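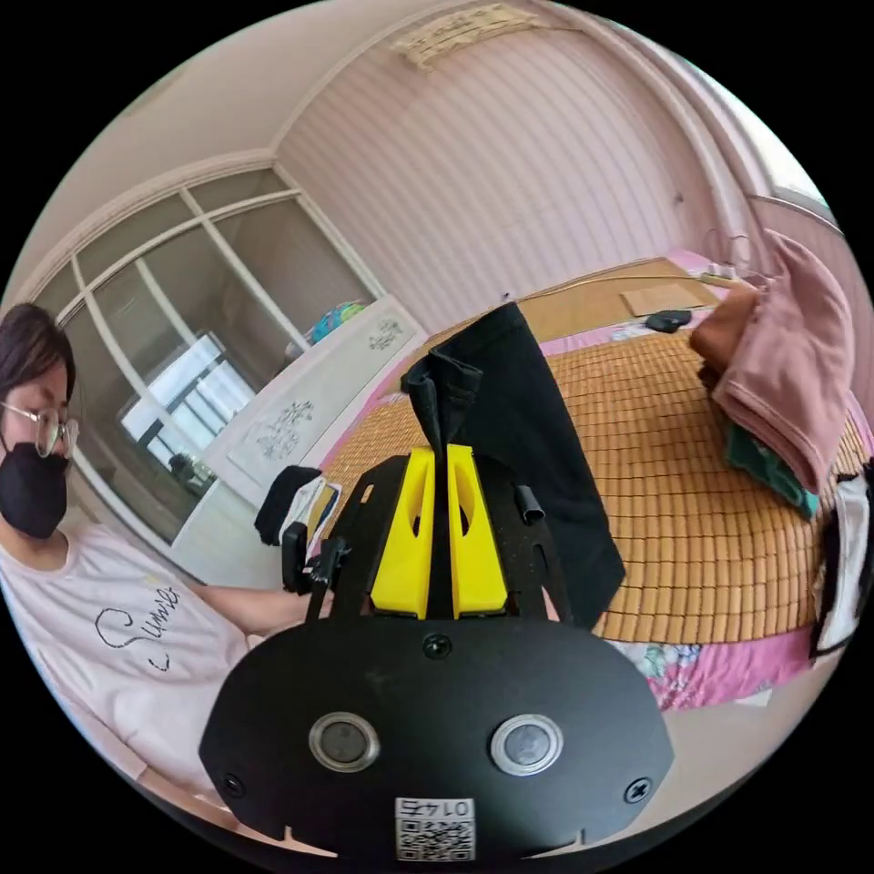
Gripper holding a black fabric item

Folding demos: how tidy do my hands need to be?
Posted by Fendetti

I'm recording laundry demonstrations with a hand-held gripper, working on a bed with a bamboo mat on it. I have 417 takes so far. The policy I trained on the first 400 picks up a garment nicely, then dithers over it like a man choosing a sandwich. My own takes contain plenty of dithering, I admit. Do I bin those, or does the robot need to see a few mistakes being put right?

Pichon
Bin the lot and start again. Worked for me.

Solange Texier
Please don't bin the lot. Keep any take where you fumble and then recover briskly – the robot will fumble too and it needs a way out. Cut the ones where you hover while making up your mind. It can't see you thinking, so all it learns is hovering. Decide on the fold before you start, and always grab trousers by the same end. 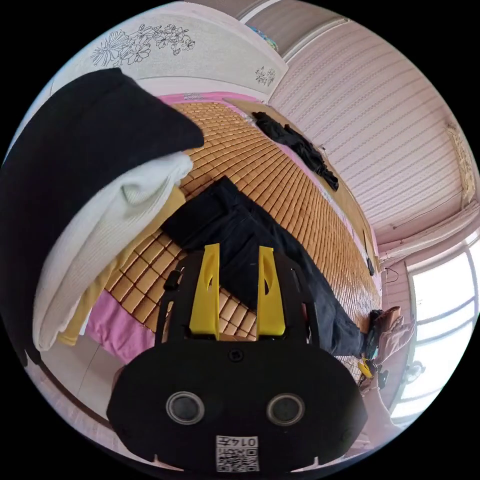 Nornari reckons the pauses can simply be trimmed out afterwards, and I half agree. Trim the dead time before the first grasp by all means. Chop a pause out of the middle, though, and the gripper can jump 8 cm between one step and the next, and your robot will try to copy that as well. I'd re-record those.

Fendetti
Thanks, both. Re-recording on Sunday, 2 garments at most.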